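Ticket 2925: Season standings wrong after last event
Product: Tindow heat scoring, rankings module
Opened by: Domenica Strebel, Frei Surf Tour
Assigned to: Declan Cropper, Prander support
Status: Closed
6 comments

Domenica Strebel, 7th December, 8:12 a.m.
The season standings on our public page do not match the final heat results. The last event finished yesterday afternoon. Heat scores are right on every sheet I checked. The event placings are right too. The problem starts when the placings are turned into season points.

Two surfers who lost in the women's semifinals should have equal third and the same points. Waltraud Leitner has her points. Flurina Zürcher shows the points for fifth, so she has dropped two places in the season list and is now below the cut for next year. She has already called me about it.

Steps I tried:
- Reloaded the public page on two computers and a phone. Same result.
- Reopened the semifinal and locked it again. No change.
- Ran "Recalculate season" from the rankings menu. It finished with no error and no change.

The full list has 133 surfers and I have only compared the women's top half by hand. We need to confirm next year's roster this week.

Declan Cropper, 9:40 a.m.
Thanks, I can see the wrong total from here. Please don't reopen any more heats for now, as each reopen writes a new entry in the log and it gets harder to read.

Can you tell me whether the women's semifinals were run on one day or split? Also whether anybody changed the priority or interference settings during the event.

Domenica Strebel, 10:05 a.m.
Split. The first semifinal was run in the evening, then we called it off for the day when the wind came up. The second was run the next morning. Kilian Lehner was on the scoring desk both days. He says there was one interference call in the second semifinal. It was entered against the wrong jersey color, then removed and entered again within a minute or so. The final score on that heat is correct.
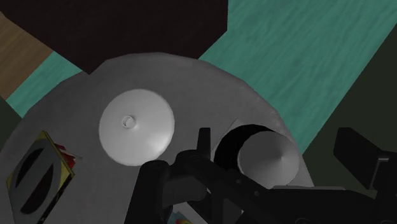
Gripper and round white disk, gray surface

Kilian Lehner, 10:31 a.m.
Adding what I remember. The call was against blue and I tapped red. Red was Flurina. I removed it before the next wave was scored. The judges' sheets agree with the screen and the head judge signed them. After the horn I locked the heat as usual. The screen said "Locked" and then "Placings sent" twice. I didn't think much of it at the time.

I was on the desk tablet, version 4, with the venue connection. The signal was poor both mornings and the tablet dropped off twice before the men's heats started. It came back without a restart.

Declan Cropper, 11:58 a.m.
The double "Placings sent" is the useful part. I went through the event log, all 1,324 lines of it, and this is what I have.

The removed interference call was stored on the tablet but the removal did not reach the server until after the heat was locked. The server sent a first set of placings with the call still counted against red. A second set went out with the call removed. The event page took the second set. The rankings module kept the first and marked the second as a duplicate. "Recalculate season" reads from the stored placings, so it gave you the same wrong number each time.

In the first set she was treated as having the lower finish of the round. That is why you see fifth.

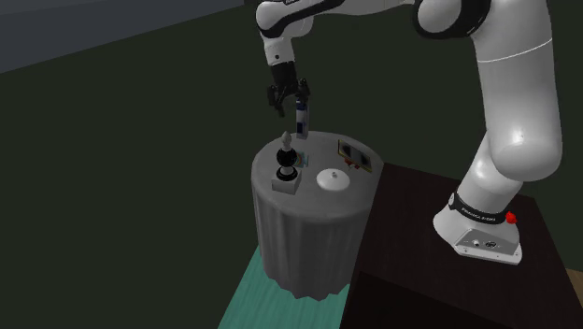
Robot arm by a small round side table, red emergency stop button beside the base

Workaround:
1. Go to Rankings, then Stored placings, and pick the event.
2. Find the women's second semifinal. There will be two rows. The upper one is wrong.
3. Select the upper row and choose "Discard". Do not choose "Discard all".
4. Run "Recalculate season" again.
5. Clear the public page cache under Publishing.

I compared sent and stored placings for the other 152 heats this season and found no other mismatch.

Domenica Strebel, 1:20 p.m.
Done. Steps 1 to 4 worked. Step 5 gave "Not permitted" on my login, so I asked Kilian to do it and it went through on his. Both surfers now show equal third with the same points. Flurina is back above the cut. I checked the men's list as well and it matches our own spreadsheet.

Is there a fix planned? We start again in June and I would like the desk to know what to look for.

Declan Cropper, 2:47 p.m.
The fix is in the next Tindow release. The rankings module will take the newest set of placings for a heat. Until you have it, if the desk sees "Placings sent" more than once after locking, look at Stored placings before the page is published.

I have given your login the Publishing right. Log out and in again to pick it up. Closing this one. Reply within 14 days to reopen it.

Was this helpful? 3 yes, 0 no
Share (2)

Prander Support | Contact | Terms | © Prander | Back to top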